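Unwood Wire Sort

Unwood Wire Sort is a student robotics project and informal competition run by the Bikevley Robotics Club. Teams program a pair of tabletop robot arms to pull loose wires from a tangle and place them in bins. It grew out of a term project by Khôi La and is named after the Unwood building, where the club meets on Friday evenings.

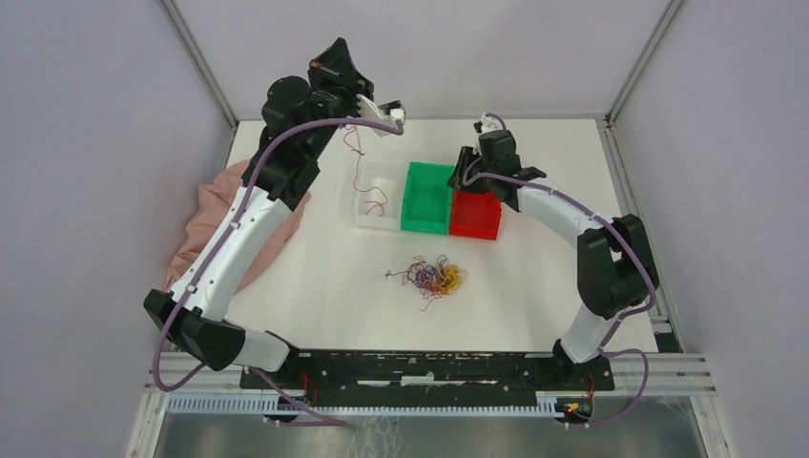 The Unwood table, with a brown wire held over the white bin.

Background

La proposed the task as a replacement for the club's block-stacking exercise, which he considered too easy to solve by repeating fixed motions. Wires bend, snag and spring back, and a pile never falls the same way twice. The proposal called wire sorting "a small version of a real recycling problem," a phrase that has been repeated in most club publicity and has drawn some criticism (see Reception).

The first season used a single arm. A second was added the following year after teams found that pulling on one wire tended to drag the whole clump across the table.

Equipment

The work is done at a white tabletop with pale walls on three sides. Two arms with white links and black joints are mounted at the front, one on each side, and each ends in a small two-color gripper. Three open bins, one white, one green and one red, stand in a row toward the back. The wires are thin and come in several colors, including purple, blue, yellow, orange, red and brown.

Control software is a modified version of Rastico, a motion package written by earlier members. Its documentation is incomplete, and several teams have reported spending more of the season on Rastico than on the task itself.

Format

A run begins with a tangle in the middle of the table. Teams may use either arm or both. A wire counts once it has been released and lies wholly inside a bin; one left hanging over the rim scores nothing. In the open class any bin may be used. In the sorted class the team must declare before the run which colors go where, and a wire in the wrong bin costs a point.

Human help is allowed between runs but not during them. The rules do not say whether a team may loosen the pile by hand beforehand, and practice has varied from season to season.

Results

The club claims a success rate of up to 47 percent for single-wire pickups in the open class. The figure comes from its own November report, which covers 133 attempts by the strongest team, listed under the name Huamán. The report does not state how many attempts were stopped early, or whether those were left out of the total. No comparable figure has been published for the sorted class.

A later log released by the club contains 1564 recorded motions. It has sometimes been cited as evidence of a much larger test, but the entries are individual arm movements – a single pickup can account for dozens of them – and they cannot be compared directly with the earlier attempts.

Reception

Hằng Mai, a former member who judged two seasons, wrote in the club newsletter that the project teaches debugging well and teaches very little about recycling. She noted that the wires used are short, clean and brightly colored, and argued that a team could do well by tuning its program to one familiar pile under unchanging light. Mai also questioned the value of the second arm, pointing out that in 37 runs she judged, most teams parked it out of the way.

La replied that the table was meant for beginners and that the recycling comparison had been taken too literally. He did not dispute the point about the second arm. A proposed rule requiring both grippers to be used at least once per run was discussed afterward but has not been adopted, and the comparison still appears in the club's recruiting material.

See also

Bin picking
Deformable object manipulation
Student robotics competitions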